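Prüfliste Wohnung und Hausarbeitsraum, Objekt Piltthorpe
Wiederkehrende Sichtprüfung, Durchgang Oktober
Prüfer: Trilok Upadhyay
Gegenzeichnung: Ignacio Marín

Geltungsbereich: Wohnräume, Flure, Hausarbeitsraum und Abstellraum der Einheit 508. Elektrische Messungen nach Wiederholungsprüfung sind gesondert protokolliert und hier nur als Verweis aufgeführt.

Bewertung: i. O. = in Ordnung, M = Mangel, H = Hinweis ohne Frist, n. g. = nicht geprüft

1. Flucht- und Verkehrswege

1.1 Flurbreite durchgehend mindestens 700 mm: i. O.
Kommentar: Engste Stelle am Garderobenschrank. Schranktür schlägt in den Flur auf, bleibt in geschlossenem Zustand aber außerhalb des Laufwegs.

1.2 Wohnungstür ohne Schlüssel von innen zu öffnen: M
Kommentar: Zylinder Fabrikat Irura ohne Knauf. Austausch gegen Knaufzylinder gleicher Länge. Bis dahin Schlüssel nicht abziehen.

1.3 Bodenübergänge stolperfrei: H
Kommentar: Übergangsprofil zwischen Flur und Hausarbeitsraum an einer Schraube lose. Nachgezogen, Dübel greift nur teilweise. Beim nächsten Durchgang erneut prüfen.

2. Rauchwarnmelder

2.1 Melder in allen Schlafräumen und im Flur vorhanden: i. O.

2.2 Prüftaste, akustisches Signal: i. O.
Kommentar: Melder im kleinen Schlafraum löst erst bei längerem Druck aus. Laut Anleitung Calden zulässig.

2.3 Raucheintrittsöffnungen frei von Staub und Farbe: M
Kommentar: Flurmelder am Rand überstrichen. Melder ersetzen, Reinigung nicht zulässig.

2.4 Abstand zu Wänden und Unterzügen: n. g.
Kommentar: Montageort seit der letzten Prüfung unverändert, Maße siehe Vorprotokoll.

3. Arbeitsflächen und Ablagen

3.1 Oberflächen ohne Splitter und offene Kanten: i. O.

3.2 Standsicherheit der Tische, kein Wippen bei Handdruck an den Ecken: i. O.
Kommentar: Stellfuß hinten links nachgestellt und gekontert. 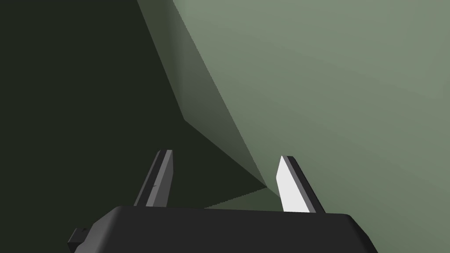

Bild 1: Greifer mit zwei Fingern, schwarzes Gehäuse

3.3 Regale gegen Kippen gesichert: M
Kommentar: Regal Rajput im Abstellraum nur oben links verankert. Zweiter Winkel liegt bei, Montage steht aus. Oberstes Fach bis zur Befestigung geräumt halten.

3.4 Schwere Gegenstände in den unteren Fächern: H
Kommentar: Farbeimer vom dritten auf das unterste Fach umgesetzt. Fachlast laut Typenschild beachten.

4. Elektrische Betriebsmittel, Sichtprüfung

4.1 Steckdosen fest, Abdeckungen unbeschädigt: i. O.

4.2 Mehrfachsteckdosen nicht hintereinander geschaltet: M
Kommentar: Im Hausarbeitsraum zwei Leisten in Reihe. Zweite Leiste entfernt und dem Nutzer übergeben. Wandsteckdose hinter dem Trockner ist frei und zu verwenden.

4.3 Anschlussleitungen ohne Knick und Quetschung: i. O.

4.4 Fehlerstromschutzschalter, Prüftaste: i. O.
Kommentar: Auslösung beim ersten Druck. Zweiter Schalter im Verteiler ohne Beschriftung — bitte mit dem Stromkreisplan abgleichen.

5. Ordnung und Kleinteile

5.1 Keine losen Gegenstände auf Böden und Treppenstufen: i. O.

5.2 Ablageflächen in Griffhöhe von Kindern frei von Reinigungsmitteln: M
Kommentar: Entkalker auf der Waschmaschine. In den abschließbaren Oberschrank umgestellt.

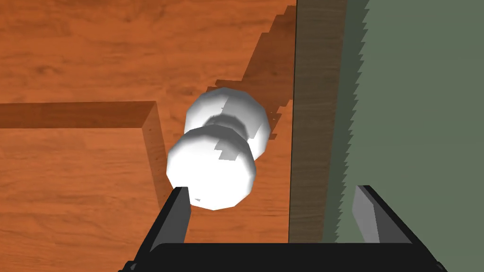

Bild 2: Weißer hantelförmiger Gegenstand auf Holzoberfläche

5.3 Batterien und Knopfzellen verschlossen gelagert: i. O.

6. Wasser

6.1 Zulaufschläuche ohne Blasen und Risse: i. O.

6.2 Eckventile gangbar: H
Kommentar: Ventil Kaltwasser schwergängig. Zweimal betätigt, dicht. Bei der nächsten Wartung mit erneuern.

Fristen: Punkt 1.2 und 2.3 vorrangig, übrige Mängel bis zum nächsten Durchgang. Erledigung mit Kürzel im Vorprotokoll eintragen, Kopie an I. Marín.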